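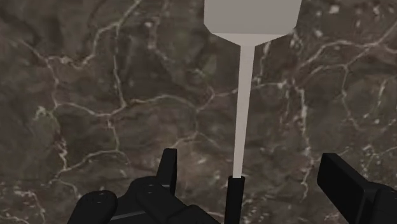
Brown marble with pale veining

About Oakley Defence Solicitors

Hello, and thank you for stopping by to find out a little more about us. We are a small firm of criminal defence solicitors with our main office in Cornthorpe and a second one in Diltden, above the old Skititex showroom (the door is to the left of the shop window, and the bell does need a good firm push). There are 6 of us altogether, and whichever office you ring, you will speak to a person who knows the local courts and will happily stay on the line while you look for the letter you were sent.

Most of our work is in the magistrates' court — driving matters, shoplifting, public order, the sort of quarrel between neighbours that has got badly out of hand — but we also look after clients whose cases go on to the Crown Court, and we stay with them from the first police interview through to the sentence or the verdict. If you have been asked to come in for a voluntary interview, please do ring us before you go, even if you have been told it is only a chat. Advice at the police station is free, whatever you earn, and asking for it is not held against you.

We know that court papers can be hard going. Last year we took on 127 new clients, and a good many of them had never set foot in a courtroom before, so we are quite used to explaining what a first hearing is for, where to stand, what bail conditions mean in daily life and how legal aid is worked out. Bring your mum, or a friend, or a list of questions on the back of an envelope!

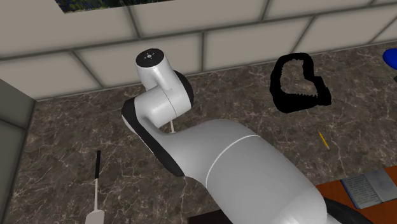
Dennis Bellamy wrote to us in December to say that he had been dreading his hearing for weeks, and that what helped him most was having the whole morning talked through beforehand, right down to which entrance to use. He also wished we had rung him back sooner the first time, and he was quite right, so calls left before 5 in the afternoon are now returned the same day.

Evie Fairclough looks after new enquiries and will let you know what to bring, what it may cost and who will be dealing with your case. If we are not the right people for you, she will tell you so and try to point you towards a firm that is. Parking in Cornthorpe is behind the library, and the Diltden office is up one flight of stairs, so do mention it if stairs are difficult and we will come to you.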